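4.2 What the fitters' hours went to

The case made for the Sturken cell at Urquijo was that it would take the dull handling off the bench and leave people free for fault-finding. We looked for this in the job records and did not find it. Of the 3677 drive swaps logged in the study period, 512 were handed back to a person before they were finished. The cell's own reports list these as "assisted" and count them as completed, so a manager reading only the monthly sheet would not know that anyone had been called over.

Being called over is work, and it is work of an awkward kind. A fitter has to leave her own unit half open, walk to the cell, clear the stop, seat the drive by hand and sign for it. Valentina Ulloa, the senior fitter on days, told us she had stopped starting anything long on a Monday, when the backlog was worst. "They say it gives me time," she said. "It gives me bits of time." None of the fault-finding hours promised in the Justden proposal appear on the rota.

We are also wary of the claim that the task suits a machine. The drives sit in a blue bracket, close to a circuit board with a row of gold connector pins, and the gripper has to work in that space (Figure 2). Fitters described doing the same job largely by feel. Two of them said they would back a drive out slightly if it seemed wrong, then try again. The cell has a force limit, and when it reaches the limit it stops and waits.

Pay was not cut, and we found no evidence that anyone was pushed out. But when 51 shifts fell vacant through ordinary leave they were covered by the cell and one fitter, where two had been rostered before. The firm calls this a saving. It may be one. The figures we were given leave out the cost of the assisted swaps, and our request for them went unanswered. Similar gaps were noted in the earlier Alomon trial, and we would treat both sets of results with the same caution.

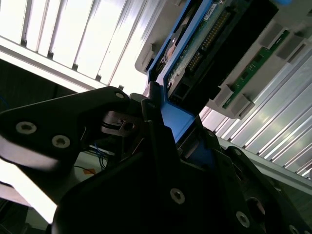

Figure 2. Gripper at the blue drive bracket, with the circuit board and grey plastic frame behind.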